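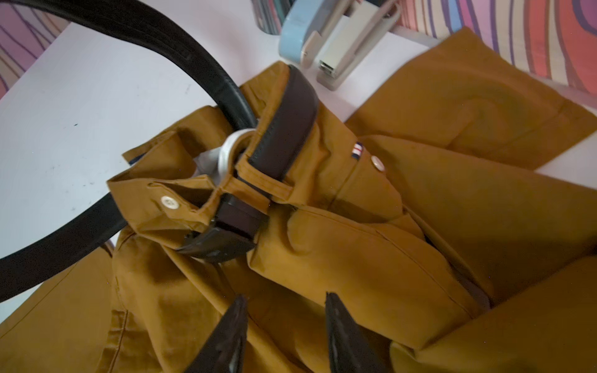 Do you need to take the belt out before you fold a pair of trousers? I say you do, every time, and I've stopped listening to people who tell me it makes no difference.

I've been sulking about this since I read a tidying piece by Rostislav Holub, who reckons a belt left in the loops "keeps the waistband honest". Does it? I've got a mustard cotton twill pair with white buttons and a tiny striped tag in the seam, and every time I leave a belt in them the waistband twists and the whole lot slides off the shelf in the night. Leather is heavy. Cotton isn't. I don't see what's hard about that.

His other tip is to hang them over an edge first so the creases drop out. I'm doubtful there too. A heavy fold hung over an edge gives you a new crease exactly where the edge was, and you're back to the iron.
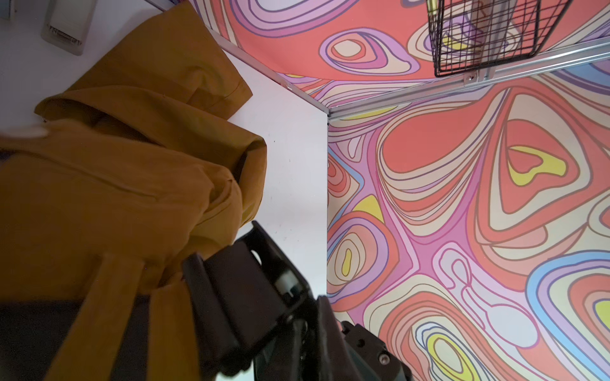
Mustard cloth over the white panel, folds and all.

The comments under his piece ran to 221 when I last looked, most of them agreeing with him. Somebody in Mondville claims to have folded 1,000 pairs with the belts in. Fine. I'd like to see the shelf. Another swears by a folding board from Ornlow, and I've owned one of those. It lives behind the wardrobe now with the yoga mat.
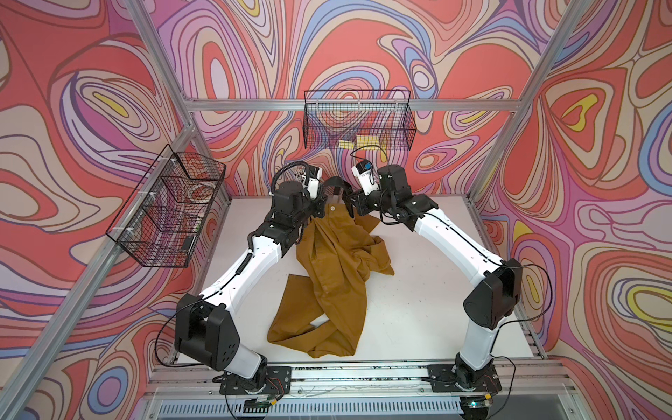 Page last changed: 5th October

I've had a couple of emails asking what I do with the baskets, so I'm adding a bit. Black wire mesh, hung on the wall above a white table, is good for small things you want to see. I wouldn't put a belt in one. The buckle goes through the mesh and drags the rest after it, and then you're picking at it with a biro. Mine go on a hook, buckle up, brown on one side and black on the other.

For the trousers: belt out, button done up, one leg over the other, then in half and in half again. I don't roll. I tried rolling for most of February and they came out looking slept in.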